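Unit 3 — Heat transfer and surface materials
Course notes, revised July 23, 2020

Thermal conductivity (k) measures how readily heat moves through a material. Stone has a k of nearly 3 W/m·K; wood sits well below 1. Two surfaces at the same room temperature can therefore feel different to the hand. The sensation depends on contact temperature, which is set by thermal effusivity:

e = √(k · ρ · c)

where ρ is density and c is specific heat. Skin gives up heat faster to the material with the higher e — marble feels cold, a cutting board does not.

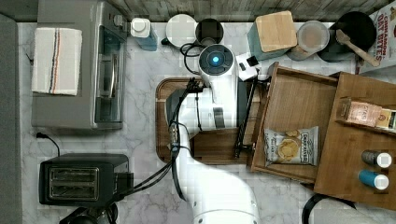
Chidubem Nwosu asked whether a thicker slab would feel colder. For a brief touch it would not. The heat pulse does not reach the far side in that time, so thickness drops out of the problem. It matters again for contact lasting several minutes.

### Anisotropy in wood

Wood conducts better along the grain than across it. Use the across-grain value when heat enters through the broad face of a board. Moisture raises k in both directions, and tabulated values assume a stated moisture content.

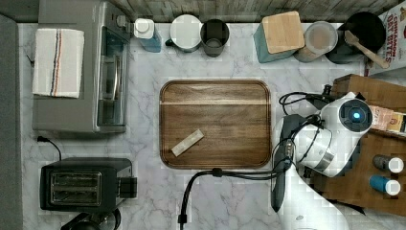
*Fig. 2. Wooden tray on marble, grain running lengthwise.*

### Problem set

1. Derive the contact temperature of two semi-infinite bodies at T₁ and T₂.
2. A slab is 30 mm thick. Estimate its diffusion time, t ≈ L²/α, for marble and for oak.
3. Repeat problem 2 with one face held at 279 K. State which assumptions change.

Hand in problems 1 and 2 to Gráinne McGrath. Problem 3 is optional.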